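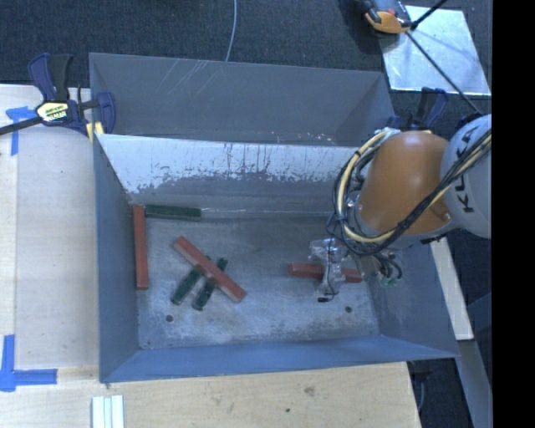

Acceptance

The contract between Kallard and Fornov called for 2000 picks, bin to bin, red bars and green bars mixed. The kit would pass if it completed them without a person touching the blocks. A person could touch anything else. Hafiz Manurung had written that clause himself and had underlined it in the copy he sent me.

I was hired by Kallard to watch. My fee covered the test, a written report and one return visit if the report was disputed. Kallard had already rejected the Destell kit on price, so Fornov was the only vendor left in the review, and everyone involved knew it.

The kit consisted of a gripper, a cable set, a controller the size of a shoebox and a license. It did not include an arm. The buyer supplied the arm, and the kit was supposed to learn the rest: where the bins were, how blocks lay when they had fallen across each other, which one to take first. The installation had been done by Liew, a firm with two employees. They clamped the bins edge to edge, put blue tape on the boards at the places they wanted to be able to find again, ran the cables over the arm and tied them where they could. They left a typed sheet of instructions. The third line read, "Do not re-level bins after calibration."

I started the run at 8:15 on Thursday morning.

The first hundred picks took less time than the brochure claimed. The gripper came down over a block, closed, lifted, crossed to the other bin and released. When a block lay across others it took the upper one. When a block lay flat against a wall it approached from the open side, pulled the block away from the wall, let go, and picked it up from the new position. I recorded these as two-stage picks. Fornov's manual calls them "assisted extractions," although nothing assists.

When a bin was empty the kit reversed direction and moved everything back. This was the whole of the test. I logged cycle time, grip force and the reason code, a short line of text the controller printed before each pick to say why that block had been chosen. Fornov was proud of the reason codes. Most of them said TOP OF PILE or CLEAR ACCESS. Blocks by a wall got WALL, TWO STAGE.

At pick 376 the reason code said WAITING.

The arm stopped with the gripper above a red bar. I checked the fault light, which was off. I checked the controller, which reported normal operation. After 20 seconds the gripper descended and made the pick in the ordinary way. The next code was CLEAR ACCESS.

I looked for WAITING in the manual. The appendix listed every reason code in alphabetical order and went from WALL, TWO STAGE to WEIGHT MISMATCH. I wrote the time in the margin of my log and let the run continue.

It happened again a little before eleven, for the same length of time, and then twice more before lunch. Each time the target was a red bar. I am paid to be careful about patterns of this kind, so I noted that half the blocks were red and that four events proved very little. Then I ate my sandwich standing up, where I could see the controller.

Manurung came in at one.

"Is it passing?" he asked.

"It hasn't failed."

"Those are different?"

"There's a pause. It isn't in the manual."

He read the log from the first page, which most clients do not do. He had run Kallard's packing floor for a long time before he was moved to purchasing, and he read a column of cycle times the way other people read a bank statement. He put his finger on the first WAITING and then on the second.

"What's it waiting for?"

"It doesn't say."

"Does it count against them?"

I told him that it did not. The contract set an average cycle time, and the average was well inside the limit. The contract said nothing about the longest cycle. He had written that clause too, and he was quiet while he remembered it.

He called Fornov from the hallway with the door open. I heard him spell the code. The support technician asked for the serial number of the controller, and he came back in to read it off the case: 2073. The technician said that the number was too low. Manurung asked what it was too low for. The technician said she would call back.

She called back at 2:40 and asked to be put on the speaker.

"That's one of the bench units," she said. "It shouldn't have shipped. It was used for training before the product was released. There was a person in the loop."

"In what way?" I asked.

"Somebody sat next to it and reset the blocks by hand. The unit would finish a pick, and if they wanted a harder arrangement they'd reach in and move things. So it was taught to hold until the hand was out of the bin. That code was removed from the production build."

"No one is reaching in here," Manurung said.

"I understand that."

"Then why does it hold?"

She said she would have to see the data. I could hear her typing. She asked whether we wanted a replacement controller, which could be there in two working days, and Manurung asked whether a replacement would mean starting over from the first pick. I said it would. He asked her to stay on the line.

We had passed 1300 by then. The arm was over the rear of the near bin, working on a green bar in a corner, WALL, TWO STAGE. It dragged the block out by its end, released it, rose, came back and took it cleanly. Next to it lay a red one. The code changed to WAITING.

Manurung walked to the edge of the bin. He did not lean over it. He held both of his hands up at shoulder height with the palms forward, as people do at airport gates, and the three of us waited, two in the room and one on the telephone. The arm held for its usual interval and then went down.

"Did you do something?" the technician asked.

"No," he said. "I showed it my hands."

"It can't see you from there. The camera only covers the bins."

"I know what it covers. I signed for it."

He stayed in the room after that. He took the second chair and answered his mail on his phone, and each time the code came up he put the phone face down on his knee until the arm moved. I doubt that he was aware of it. I asked the technician to send me the training records for the unit, and she sent what she had, which was a table with a column for the operator's initials. The same initials appeared on every row. The last rows were from July. I asked her whether that operator was still with the company, since an hour of his or her time might save us all a second visit.

"She left when we went to production," the technician said. "There wasn't a bench to sit at anymore."

"Did she work with the red blocks in particular?"

More typing. "The notes say she'd move the red ones. The green ones she left where they fell. I don't know why. It might have been easier to keep track."

I added this to the log under Remarks.

The run reached 2000 at 5:52 in the evening. No block had been touched by a person. The mean cycle time was within specification and the grip force had not drifted. I stopped the arm, saved the data to two drives and initialed each page. Manurung initialed under me.

"Now you write it up," he said.

"It passes. I have to say that, because it does. I'll describe the pause in a separate section and recommend they replace the controller before it goes on the floor."

"What would you lose by leaving it?"

I worked it out for him. At the rate we had seen, on two shifts, the pauses came to a few minutes a day. He nodded. He asked whether a replacement unit would be faster in any other respect, and I said that I had no grounds for thinking so. He asked whether the pause presented a hazard. I said that a machine which stops before entering a bin is less of a hazard than one that does not, but that undocumented behavior is a finding whatever it does, and that my report would have to call it one.

"Call it one," he said. "Then put that the customer declined the replacement."

"Is that for cost?"

He thought about it. The gripper was parked over the bin with its thin black wire hanging down the front.

"Put that the customer has people who reach into bins," he said.

I typed it as he said it. Fornov did not dispute the report. They did ask for one correction, on page four, where I had written "operator" and they preferred "former operator," and I made the change and sent the file again the same afternoon.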